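Go in the off season, and stay longer than you planned

Every October the same articles come out telling people when to visit Estitau, and every October they give the same answer: June through August, when the sea is calm and the ferries run all day. I think this is bad advice. I have been to the island in summer and in winter, and if a friend had only one trip to spend on it, I would send them in the wet months without thinking twice.

The weather is the usual objection. It does rain, often hard, mostly in the afternoon. But rain on Estitau comes in over the ridge and you can see it well before it reaches you, which leaves time to finish lunch. Mornings are usually clear until 11 or so. In July the heat on the harbor road is bad enough that most visitors spend the middle of the day indoors anyway, so I don't see what they have gained.

Then there is the crowding. The old town has 1,000 year-round residents and two streets wide enough for a bus. In high season the day boats unload before breakfast is over, and the walk up to the fort becomes a line. I did it once in August and spent most of it looking at the backpack in front of me. In winter I did the same walk and met four people, one of them the man who sells the tickets.

Getting there is harder, I'll admit. The ferry from Gradura drops to one crossing a day, and if the wind is wrong it doesn't go. I was held up for two nights that way. Some travelers would call that a ruined trip. I ate well, read a book I had been carrying for a year, and got to know the town of Gradura, where I would never have stopped otherwise.
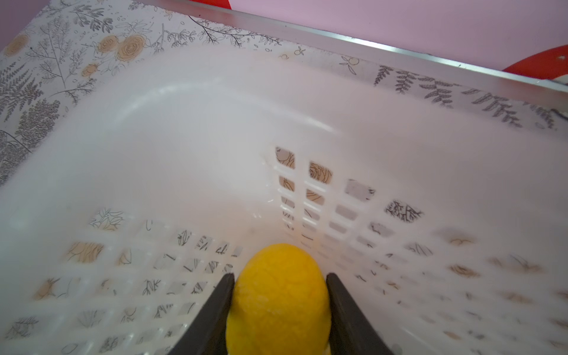
Prices are the other argument. My room at the Promorora guesthouse cost 37 a night in winter, breakfast included, and the same room is more than double that in summer. Martim Matos, who runs the place, told me he would gladly charge less in July if he could spread his guests over the year. As it is, he has a short season to pay for a long one, and so does everyone else on the waterfront.

That is my real complaint about the standard advice. It sends everyone to a small place at the same time, and then the same writers come back and report that it is overrun. The tourist office could help by keeping the Levchenko museum open past September - it closes just when people might want somewhere dry to go. A second winter ferry would help more.

Until then, pack a decent raincoat and leave a couple of spare days at the end. Bring cash too, as the bank machine by the harbor is often out of order in winter.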